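Opinion > Plant & Equipment > Budgeting

Budget for the bench before the robot

Every August the capital requests go in, and every August the line for automation has one number on it. The number is the price of the robot. I have signed enough of these to think the form itself is at fault.

At Skeltstead we asked for 46 thousand for a handling cell on the Talen work. The quote from Gristeo was fair and I have no complaint about it. What the request left out was everything the cell would need to stand next to: fixtures, a decent table, power where we wanted it, and someone's hours to teach the job. Those came out of the maintenance budget, a bit at a time, over 11 weeks. Maintenance is still short.

Lise Vachon, who ran purchasing at McIntyre before she came to us, wanted the form split into 2 parts. One part would be the machine. The other would be the work, costed by whoever does it now. I argued against her then because I thought it would slow things down. It would have, and we should have done it anyway.

The work is where the money goes. Parts vary, and a hand that copes with one shape may need new fingers or a new program for the next. Neither is free. A supplier's demonstration is usually done on one part, chosen by the supplier. Ask for yours, and ask for the awkward one.
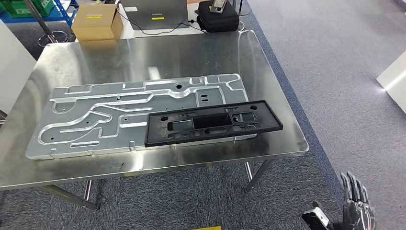
Reading time: 2 min

A ribbed aluminium plate with a black plastic frame lying across it is a fair test of a budget. The plate is long and flat, full of holes and slots, and the frame has openings of its own. Somebody has to decide how each is picked up, where it is put down and what happens when it is not where it should be. That is engineering time, and it belongs in the request.

I would also set a floor. Any request without at least 400 hours of setup and training against it should go back to the person who wrote it. Some jobs will need less. They can make that case in writing, and the unspent hours can go back to maintenance.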